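There's a certain kind of person (I'm afraid I am one) who can't walk past a paint shop without going in for a chat. Soon-im Moon has run hers in Soltitz for over six years, and she'll happily talk you out of magnolia before you've shut the door. 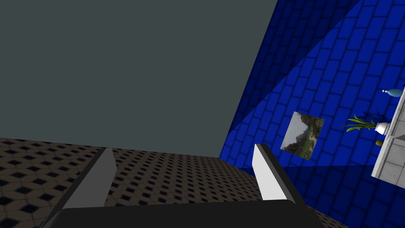
*Blue brick meets a plain grey-green: a bold pairing, shown in a computer rendering.*

Her advice, given over two cups of very strong tea, is to live with a colour through a whole grey March week before buying the big tin. I went home with four little sample pots, and my hallway is still patchy.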